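Birside 400 cordless stick vacuum - six months in

I bought the Birside 400 in the summer sales to replace a corded upright that had been dying for a year. It cost me $400 with the standard floor head, a crevice tool and a wall dock. There is a dearer kit at $500 that adds a motorised mini head for couches and car seats. I skipped that and I still don't know if I should have.

The house is a three-bedroom weatherboard, tiled from the front door through to the laundry, carpet in the bedrooms. Two kids, one kelpie cross. The dog sheds all year and the kids bring half the oval home in their footy boots.

On carpet the Birside is better than I expected. The brush roll spins up quickly and gets dog hair out of a short pile in two passes on the middle setting. On the long wool rug in the lounge it bogs down and wants to climb, so I switch to low and go with the grain. Hair does wind around the ends of the roller. The end cap comes off with a coin and I cut it out with nail scissors every second weekend.

Tiles are the weaker side. The floor head has a stiff front strip that sits close to the ground, and anything bigger than a grain of rice gets pushed along in front of it. Dry cereal is the worst. You have to lift the nose, drop it on top of the mess and pull back. Fine dust and sand it handles well, including along the grout lines, which the old upright never managed. For one small spill in the kitchen it's quicker to use a dustpan and brush, and I've gone on doing that.

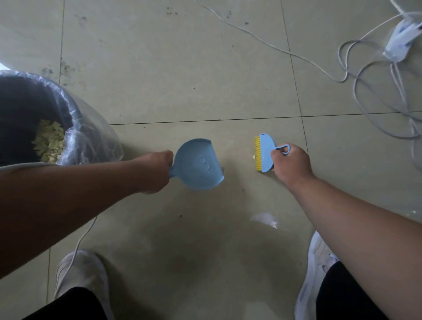 Antigoni Dimitriou wrote in the comments under my first-month post that hers did the same with cereal until she took the front strip off altogether. It slides out to the left once the roller is out, and she lost a bit of pull on carpet but nothing she would miss. I tried it after reading that. She is right about the cereal. I put the strip back in because the sand pick-up dropped off, but if your house is mostly hard floor I'd leave it out.

Battery life is 31 minutes on low by the kitchen timer, 19 on middle and a bit under eight on turbo. Our place takes 25 minutes if I do it properly, so I do the bedrooms on middle and the rest on low. Charging takes 185 minutes from flat. The battery clicks out, so a second one is possible, though Istine (the shop I bought from) has had them on back order and now says August.

The bin is small. With the dog I empty it twice a clean. The flap opens downward with a decent thump, and if you don't hold it low in the wheelie bin you'll wear some of it. The filter rinses under the tap and needs a full day to dry - buy a spare.

Noise is fine on low. On turbo the dog leaves.

The wall dock came with screws that were too short for plasterboard, so I used my own. The cord on the charger is also short and ours only just reaches the power point behind the washing machine.

I looked at the Postma before buying. It has a bigger bin and a light on the head, but it's noticeably heavier in the hand and my wrist isn't great. The Ivia was cheaper and felt it, with a lot of flex where the wand joins the body.

Four out of five for carpet, three for tiles. The warranty is two years on the motor and one on the battery.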